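In defence of the things you can't see into

I've had it with open shelving. There, I've said it. For years now every magazine and every showroom has been telling us to put our lives on display, and I went along with it like everybody else. I took the doors off the kitchen cupboards. I bought matching jars. I lined up the lentils. And what I got for my trouble was 40 things to dust and a permanent view of the lentils.

So this is a small plea for the opposite. I want lids, doors, deep bins and cupboards that close, and most of all I want somewhere to chuck the clothes.

Clothes are where it all falls apart for me. A book will sit on a shelf and look like a book. A mug is happy on a hook. But a pair of black trousers that has been worn once and isn't ready for the wash is a shapeless lump wherever you put it, and if you leave it out it's a shapeless lump you have to look at all evening (and then it has friends). The kindest thing you can do for dark fabric is drop it into something with high sides and walk away.
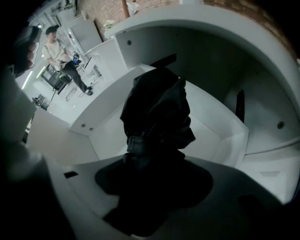

My mother would be appalled, mind you. She folded everything, even dusters. She had a way of smoothing a tea towel with the side of her hand that I can still picture, and her airing cupboard was a thing of beauty. I tried to live like that for most of my twenties and I was cross the whole time. A thing I'm going to wash next doesn't need folding. It doesn't need sorting into three baskets with little labels either, whatever the people at Rustwood would like me to believe. They do a "garment station" with a rail, a tray and a set of drawers, and it costs 596 pounds. For 596 pounds I'd want it to do the ironing!

I do own one Hirneck piece, a plain white unit I bought second-hand one November, and I love it far more than is sensible. It has two doors and no features. The inside is a disgrace. From the outside you'd think I was a person with a filing system, and I'm perfectly happy for visitors to go on thinking it. People call that cheating, and I don't see why. We put plaster over the pipes and carpet over the floorboards and no one writes in to complain.

Where I do have some sympathy with the other side is the business of losing things. Yes, all right, stuff vanishes in a closed cupboard. I once bought a third bottle of vinegar with two already lurking at the back. But I lost things on the open shelves too, because after a week or so I simply stopped seeing them. My spare keys sat in plain view next to the radio for a whole winter while I turned the flat upside down – under the sofa, behind the bath, in the pockets of coats I don't even wear.

The other thing I'll grant is that low cupboards are a pain. Anything under a worktop or a table means bending, and reaching, and feeling about in the gloom with one hand while the other hangs on to whatever you were already carrying.
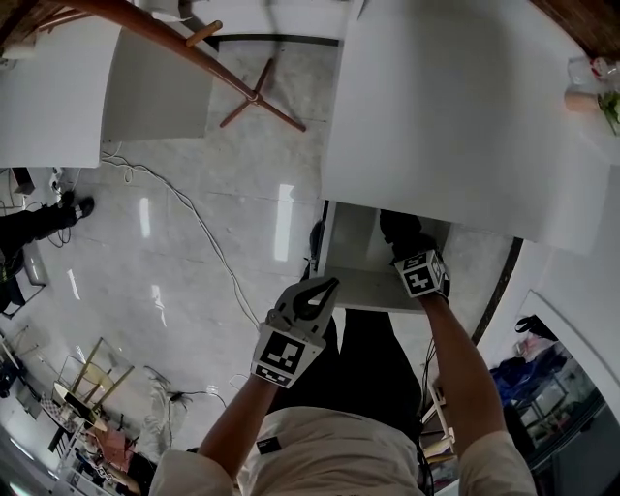 My rule these days is that the low spaces get the solid things, the blocky, heavy, hard-to-break things you can shove in without looking. Soft things go in a bin, anywhere you like. Small fiddly things go up at chest height, where there's light. I won't pretend it's a system. It's closer to a truce.

And cables! I haven't got an answer for cables. I bought a Mundix cable box, which is a box, and the cables go in one end and come out of the other and then lie across the floor exactly as they did before. A chap in the shop told me to clip them to the skirting every 15 centimetres. I've done one wall. It took me almost 40 minutes and I swore a good deal.

If you like your open shelves, keep them, of course. Some people have lovely jars and the patience to go with them. But if you've been standing in front of yours with a damp cloth feeling vaguely like a failure, do have a look in the shed and see whether you kept the doors. Mine were behind the lawnmower. Two of the hinges have gone rusty and I'm putting them back on anyway.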